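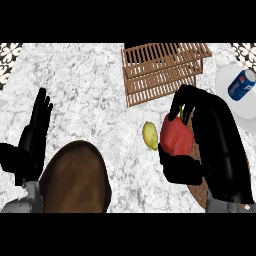

Section 4: Care and Re-sealing of Stone Worktops

Ilgın Soylu, Kudbridge Housing Services
July

Tenants moving into the Tarard and Dekenus buildings will find that the kitchen worktops are natural stone and need a different kind of care from the laminate fitted in the older blocks. Marble is softer than granite and is marked easily by acids, including lemon juice, vinegar and wine. Grey veins and speckles spread unevenly across a white surface, as on the marble shown, belong to the stone and should not be scrubbed or treated as stains. A board laid flat on the counter, such as the brown oval one, should be lifted whenever the worktop is cleaned so that moisture does not stay trapped beneath it.

4.1 Daily cleaning

1. Remove crumbs and grit with a soft, dry cloth. Do not drag them across the surface.
2. Wipe the worktop with warm water and a small amount of mild washing-up liquid.
3. Rinse with a clean damp cloth.
4. Dry the whole surface, including the strip behind the taps.

Note: Bathroom sprays, limescale removers and cream cleaners must not be used on the worktop. Any of these will dull the polish, and the damage cannot be put right with sealer.

4.2 Testing the seal

The seal should be tested twice a year, and again before any re-sealing work is started.

1. Choose a spot near the sink, where wear is heaviest.
2. Place a teaspoon of clean water on the stone.
3. Leave it for 19 minutes.
4. Wipe the water away and look at the stone under a good light.

If the stone has darkened where the water stood, the seal has worn thin and the worktop should be re-sealed. If there is no change, repeat the test at a second spot beside the hob before deciding that no work is needed.

4.3 Re-sealing

Tenants may carry out this work themselves or ask for it to be done by the maintenance office. One bottle of the Latuheru stone sealer issued by the office holds 200 ml and is enough for a standard worktop with two coats.

1. Clear the worktop completely and clean it as set out in 4.1.
2. Leave the stone to dry overnight. Sealer applied to damp stone will turn cloudy.
3. Open the kitchen window and keep it open until the work is finished.
4. Put on gloves and pour a little sealer on to a lint-free cloth.
5. Work in small areas from the back of the worktop to the front, overlapping each area slightly.
6. Allow the sealer to soak in for ten minutes, then wipe off all that remains on the surface.
7. Wait two hours and apply the second coat in the same way.
8. Keep the worktop dry and free of objects until the following morning.

CAUTION: The sealer is flammable. Turn off the hob and put out any naked flame before opening the bottle. Used cloths should be laid out flat to dry outdoors and must not be left in a heap.

CAUTION: Do not allow sealer to dry on the surface. If a sticky film has formed, moisten a cloth with fresh sealer, rub the film gently and wipe it away at once.

4.4 Chips, cracks and deep marks

Chips and cracks should not be filled by the tenant. Report them to the maintenance office on form 178, giving the flat number and the position of the damage. Dull rings left by acid can often be polished out by a stone mason - please do not try to sand them. Hot pans should be stood on a trivet at all times, as sudden heat may crack the stone close to the sink opening.

Comments (3)

dekenus_flat6
Does the window have to stay open for the two hours between coats as well? It gets very noisy on our side.

Ilgın Soylu
Yes, please keep it open throughout. You may close the kitchen door.

M. in Tarard
Did ours last weekend. One bottle did both coats with a little left over. The water test near the hob was fine but the sink end had gone quite dark.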